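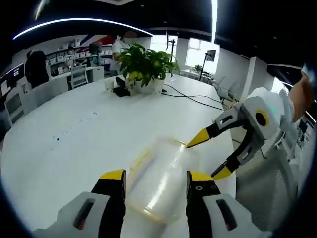 Peat, again (sorry) - what's going on at Kamel Bog

8 Mar 2023

Quick one this issue, I'm behind on everything.

Several of you wrote in after the last newsletter asking why I keep going on about peat when the news is all sea ice and heat records. Fair. Short version: peat is where a huge amount of carbon is sitting, it stays put as long as it's wet, and around here it is not as wet as it used to be.

Longer version. Dead moss and sedge pile up in water, there's hardly any oxygen down there, so the stuff barely rots. Keeps going like that for thousands of years and you get a bog. Drop the water table and air gets in. Microbes wake up. Carbon that went in slowly starts coming out a lot faster, mostly as CO2. And dry peat burns, too. It can smolder underground for weeks and come up somewhere else.

Kamel was ditched for grazing way back. Grazing never worked out but the ditches are still there, still doing their job, draining toward Larkik Creek every day of the year. Add warmer summers (more water going up off the surface, longer growing season, shrubs moving in and pulling up even more) and you get what we've got. Cracked surface on the east side by late summer. Birch seedlings where there should be sphagnum.

The plan, such as it is: block 3 ditches on the Sirko side with peat dams and let the water back up. Dams go in every 100 feet or so was the wrong wording in the last issue, apologies, it's every 100 feet, full stop, and closer together where the slope picks up. Permits are in. Digger has to be the wide-track kind or it sinks. Work can't start until the ground-nesting birds are finished, and that rules out June completely.

Methane. Yes. I know. This was most of the email.

When you rewet a bog you do get methane, becuase the microbes that make it like exactly the soggy no-oxygen conditions you just created. Methane is a much stronger warming gas than CO2 but it's gone from the air a lot sooner. CO2 from drained peat just keeps adding up, year on year, as long as there's peat left to lose. So there can be a bump early on after rewetting and over the long haul you still come out ahead. Most of what I've read lands there. It does depend on the site, and on where the water ends up. Just under the surface is what you want. Deep standing water over old drowned grass is the bad case, so the dams have to be low and there has to be some spill over the top.

Does one bog matter? On the global number, no. It matters for the creek, which runs brown and low by August, and for the houses along Larkik Road that get the flashy runoff after a big storm. Wet peat won't soak up a lot more rain than it's already holding, people oversell that one, but rough mossy ground does slow water down compared with a straight ditch.

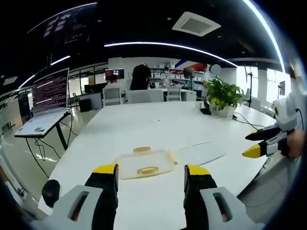 Clear food container with yellow latches.

Water levels. We have 3 dipwells in now, all on the east side. They're just slotted pipe pushed down through the peat, you drop a tape in and read where the water is. The Fasteck logger in the middle well quit over the winter and I don't have the readings back yet. Might be the battery, might be the whole thing. So for the cold months we have hand readings only, and not many of them. If the logger's dead we need to replace it before the dams go in, otherwise there's no proper "before" to set against the "after" and we're just telling stories.

Money: still short $200 on the monitoring side. The dams are covered, that's a seperate pot. Checks to the usual address please, and write "Kamel wells" on them or it'll end up in trail repair.

If you walk out there: stay on the boards. The second bend past the Sirko gate is under water right now, boots needed. Dogs on leads. No fires at all, not even on the gravel, not even in March.

And one for the gardeners. Check the bag before you buy compost this spring. Plenty of it is still peat, sometimes in small print on the back, sometimes just "growing media" with no explanation. Leaf mold and composted bark do fine for most things. Seedlings are fussier, I've had mixed luck, write in if you have a mix that works.

Next issue: creek temps, and the logger if I get an answer.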